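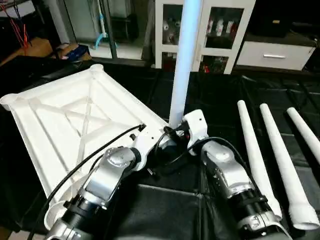
Lecture notes 4: Gathering demonstrations for a learning policy

Unit page for students in the Rokley robotics stream. Please read before the practical.

In the September lectures we treated the data as something already given. Today we ask where it comes from. A policy which learns by imitation can only be as good as the examples it was shown, so the person who collects them has a large influence on the final behaviour.

4.1 The task

Our working task is the table assembly. The tabletop lies upside down on the black cloth with its ribs and leg sockets facing up, and the legs that are not yet fitted are laid side by side on the right. The operator must pick up one leg, bring it vertical over a corner socket, and seat it. It looks easy. The difficulty is at the base of the leg, where the gripper has to hold firmly while the cylinder is aligned with the socket, and a small tilt at the bottom becomes a big error at the top.

Notice also the colours. White grippers, white legs and a white tabletop give the camera little contrast at exactly the place where contrast is needed. The dark cloth helps with the outline of the parts but does not help at the contact.

4.2 What is one episode?

One episode is one leg, from the first movement of the arms until both grippers are open and clear. We do not record the full table as a single episode. The Grinis set was first collected in that way and the long recordings were difficult to label — a mistake on the third leg spoiled the first two.

For the Grinis set we kept 207 episodes. A further 74 were put aside, mostly for late starts of the recording. Keep your rejected episodes in a separate folder and do not delete them.

4.3 Variation

Move the tabletop a little between episodes, and rotate it sometimes. Change the spacing of the waiting legs. Use all 4 corners in equal share. In the Brutwood exercise almost 7 in ten episodes used the same corner, and the trained policy favoured that corner even when its socket was already filled.

Do not vary your own strategy. If you regrasp low on the leg in one episode, do the same in the others. Vávra's notes on the unit page call this "one habit per dataset", and I recommend you follow it.

4.4 Before you press record

Check that the cables at the wrists have enough slack for the whole reach.
Smooth any fold of the cloth that lies under a leg.
Return both arms to the start pose.
Write the corner and the tabletop angle in the log.

4.5 For the practical

Each pair submits its log and one page on the episodes they rejected, with the reason for each. The due date is December 1, 2023. Late logs go to the same folder, with your pair number in the file name.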